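**How do I find out who designed my house? (Votham, 1950s, flat roof)**

I bought a single-story house on the east side of Votham in August. The listing called it "architect designed" but gave no name, and the agent didn't know. It has a low flat roof with deep overhangs, a brick chimney that runs through the middle of the house, and clerestory windows along the north side. The lot is 66 feet wide and the house goes nearly the full width.

The deed only goes back to the second owner. The county card says 1954 under year built and "unknown" under builder. A neighbor told me it was by Yeh, who did the library in Stukthorpe, but she also said that about two other houses on the street.

Where should I look next? I want to replace some windows and would like to see original drawings first if there are any.

---

**Answer 1** (marked as accepted)

Start with the building permit, not the deed. Deeds record who owned the land and hardly ever mention an architect. In Votham the permits from before 1960 are on microfilm at the city clerk's office, filed by street and then by lot number, so bring the lot number from your tax bill. The street numbers were changed at some point and your current address may not match. My house was 457 on the permit and is 80 now.

The permit form has a line for "architect or designer." Sometimes it's blank and sometimes the contractor put his own name there. Even so, you get the contractor, and that helps, because a lot of architects in that period used the same two or three builders over and over.

After that:

- Check the newspaper for the year before and the year after the permit. Small papers ran a home page on weekends and liked to print a sketch of anything modern.
- Look for a title block on any plans left in the house. People find them rolled up above the furnace, in the rafters of the carport, or taped inside the electrical closet.
- Write to the first owner's family if you can find them. I got a full set of blueprints this way for the cost of copying.
- Ask the state chapter of the architects' association if they kept old membership lists. You can at least see who was practicing in town.

On the Yeh question, I'd be careful. The Stukthorpe library has the same overhangs, but so does half of what was built that decade. A central chimney and clerestories aren't enough to go on. Look at small things like how the roof edge meets the fascia, the mullion spacing, and the built-in cabinets. Offices reused those details from job to job.

If you do find drawings, have them scanned flat before you unroll them more than once. Old diazo prints fade fast in daylight.

– Vilmos Magyar

---

**Answer 2**

It could be a plan book house. You could mail order plans in those days and they would say architect designed too, and technically it was true. My parents had one. Search old plan catalogs.

---

**Answer 3**

Adding to the first answer. The historical society in Gritstead has a drawer of drawings from offices in all three towns – they took them in when the firms closed. There's no online index. You have to call and give them the client's name, since the drawings are sorted by client and the architect is only noted on the folder. So you'd want the first owner's name before you call.

To get that name when the deed stops at owner two, use the old city directories. Look up the street for the year after the house was built. The reverse section lists who lived at each number. Watch for the renumbering mentioned above.

About the windows: measure what's there now and take photos before you remove anything, whether or not drawings turn up. Original drawings often don't match what got built. On mine, the plans showed 49-inch openings on the north wall and not one of them was that size.
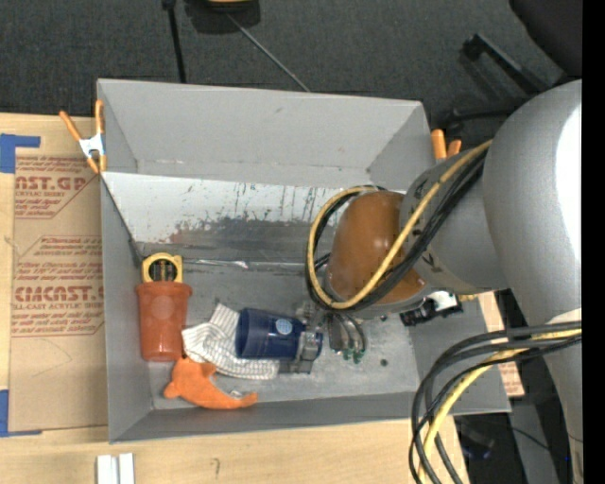 Cheuk-hei Chang: The Gritstead drawer is worth the call, but ask for the oversize folders as well. The full elevations were too big for the drawer and are kept on a separate shelf, and they won't bring them out unless you mention them.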